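The Bowl Pages

Posted 2019-03-18

Welcome, and thank you for stopping by! I've been fond of bowls for longer than I can remember, and every so often I put a few of them out on a table and make a little page about them. My friends at Lapointe call it my hobby, though I think by now it has gone well past that. The notes are short (well, I try) and you're welcome to write to me if one of them reminds you of something in your own cupboard.

Four on the white table

Pale pink, white, orange and turquoise, all on a tabletop so shiny that every one of them gets a second bowl underneath. The orange with its white lattice pattern is the one I'd carry home first – I do love a pattern that goes on and on – but the big pink one has such a lovely gloss to it that I keep changing my mind. The white is the quiet one of the group, with a matte outside, and I think it makes the others look even brighter. 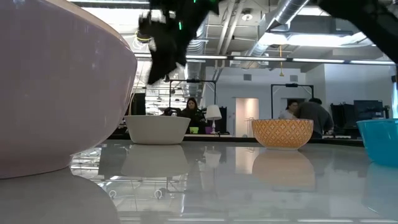

Still to come

I have 221 bowls on my list now, and the old Tornar and Bunstead pieces will get their own page in September, once I've washed them and found somewhere to put them all. Čestmír Ševčík has kindly offered to lend me 2 of his soup bowls for it, and I've promised to carry them home myself, wrapped in every towel I own. If you have a bowl you'd like to see here, please do send me a note!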